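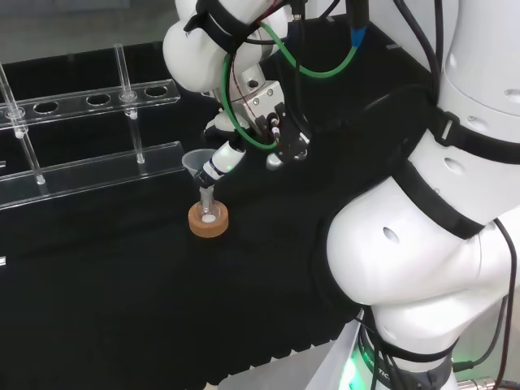

Funnel, little flask and cork ring on the black cloth, clear rack to the left

Home & Hobby Lab Forum > Glassware and Stands

corkhound
I finally have a cork ring under my small glassware and I love it! Had one flask roll off the bench in December and swore never again. The ring is a Prirnico, the small size, and it grips the glass so nicely with a funnel in the neck. Anyone else using cork over rubber?

mlaw_bench
Rubber all the way for me. Cork soaks up everything. I spilled dye on mine once and it stayed purple for good.

Danjuma Aliyu
Cork fan here, over 30 years of it! It's kind to thin glass and it doesn't slide on cloth. Wipe it down right away and stains aren't a big deal. Love the black cloth too, clear glass shows up so well on it.

tinyfunnels
Gorgeous little setup. I'd worry about the funnel being top heavy though. That's a wide rim for such a small vessel. I clamp mine for anything over 100 mL.

corkhound
Fair point, but I only pour small amounts, 30 mL at most. For bigger stuff I have a Guvodel stand with a proper clamp.

mlaw_bench
Still say rubber. Sorry :)

pipette_pat
Can we talk about the rack? I have been hunting for a clear acrylic one forever. Wood ones hide the bottom of the tubes and drive me nuts.

Danjuma Aliyu
Pat, try Posow, their clear ones are great. Just keep acetone far away from acrylic, it goes cloudy in a flash. Ask me how I know!

pipette_pat
Ordering one tonight, thank you!!

tinyfunnels
Get the one with the thicker base plate, mine bowed a bit after a summer on the windowsill.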